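5. Setting up grasp planning on the wrist view

Okay, you've got Zenik installed and the hand answers when you ping it. Now we get to the part I like best, which is teaching the planner where to put the fingers! I wrote this section after helping Iñaki Moya bring up his cell, so the order is the order that worked for us. Set aside an afternoon your first time through.

Before you start, have these ready:
- the hand homed, with its cover on
- the wrist camera calibrated (section 3, and please don't skip it)
- one object you know well, sitting where the arm can reach it
- your e-stop within reach of your own hand, not across the room

Starting the planner

1. Open a terminal on the control machine and run zenik start --view wrist. The log should settle down and say "planner idle".

2. Check that the planner is listening on port 2181. If something else on your machine already uses that port, change it in planner.conf and restart. I lost most of a morning to this one.

3. Load the Pomstead hand model from the Models menu. Choose the one marked "covered". The uncovered model leaves out the sleeve, and the planner will happily swing it into your object.

4. Click Mask Self. The software paints the arm and fingers blue in the live view so it knows to leave them out of the object's shape. Take your time here and nudge the edges until the blue follows each finger all the way to the tip.

Note: The mask moves with the joints, so jog the fingers open and closed once and watch it. If the blue lags behind, your joint clock is off (see the Time Sync page).

Picking a contact area

5. Draw a loose outline on the part you want held. Loose is fine, really - the planner tightens it up for you.

6. Set Surface Type. You get Matte, Shiny and Clear. For clear plastic you do want Clear, even though it plans slower. The other two tend to take whatever is inside a container for the outside wall, and then the fingers get sent somewhere silly.

7. Press Preview. Ghost fingers show up over the live view. Look at where the tips land and drag any that you don't like.

8. Turn the speed slider down to 5 percent and press Approach.

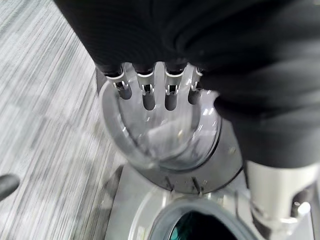
Fingertips on the clear canister of a vacuum-style appliance, wrist view.

A canister like this makes a good practice object once you're past boxes. The rounded wall throws bright highlights, you can see pale stuff through it, and the gray ring at its base gives you a nice clean line to snap your outline to. I usually turn on Edge Snap, click the ring, and let the outline grow up from there.

Caution: Never raise the force limit to fix a bad contact. Go back to step 5 and redraw instead. Thin plastic can crack with very little warning, and the contact score won't tell you that it's about to.

Tuning the score

9. Open the Contact tab. Each finger has its own bar. I leave the threshold at 34, which Rodrigo Quintana worked out on the Costigan rig, and it has held up fine on mine too.

10. If one finger's bar stays low, check whether the cover is blocking your view of it. A finger the camera can only partly see gets a poor score even when its grip is good. Tick Trust Joints for that finger and the planner will go by the motor readings.

11. Happy with it? Save the grasp with a name you'll recognize in December. "test_final_2" is a terrible name (I have several).

Note: Saved grasps store the mask along with the contacts. If you swap or refit the cover, run Mask Self again before you play one back.

If the live view smears during Approach, lower the exposure in the Camera tab and add a lamp. Patterned floors are the worst for this, and the tracker may grab on to the stripes. You can fence the floor out with Ignore Region, which lives under View in the current build and under Tools in the older ones.

Next up is section 6, where we hook saved grasps into a Destov task file.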